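Femberg: The Complete Series box set, reviewed

I picked up the Femberg box set secondhand, having seen only half of the show when it first aired. It comes on 3 discs in a plain cardboard slipcase, with a thin booklet listing the episodes. I watched the whole thing over two weeks in March and have since gone back to most of the second season.

For anyone who missed it, Femberg is an animated mystery series set in a harbor town. Panya and her older cousin Wivell run a repair shop and get pulled into one odd case after another. The lead is voiced by Nanami Wada, and Kenta Katayama plays Wivell. 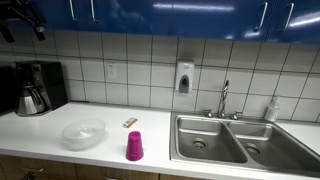
The picture quality is good for a show of this age. The lines are clean and the night episodes no longer turn to gray mush the way they did on TV. Color is where the set does best. Wivell's raincoat is a deep, shiny blue, close to the blue of the glossy cabinet doors over my counter, and it stays that way from one episode to the next. On the old broadcasts it drifted toward purple. I noticed some flicker in the opening titles, and the pilot looks softer than the rest.

Sound is plain stereo. Dialogue is easy to follow, though the music in "The Prundidberg Bell" is mixed too loud and I kept reaching for the remote. Subtitles are English only and have a few typos.
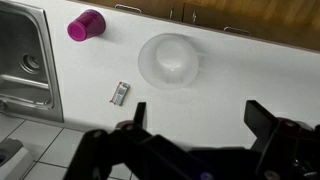
The kitchen counter, with the sink at left.

Extras are thin. Director Takeshi Higuchi does a commentary on the pilot and the finale, and he spends much of the second one on the Dimitriou storyline, which was cut short when the last season was trimmed. Writer Sachiko Ishida gets a short interview. She confirms that Panya and Wivell were first written as strangers, and I would have liked to hear more on that. There are no deleted scenes.

The menus are slow. There is no "play all" button on disc 2, so you go back to the list after every episode.

I paid 70 dollars. That's fair for the full run if you like the show. If you only want the first season, wait for the single release.

Rating: 4 out of 5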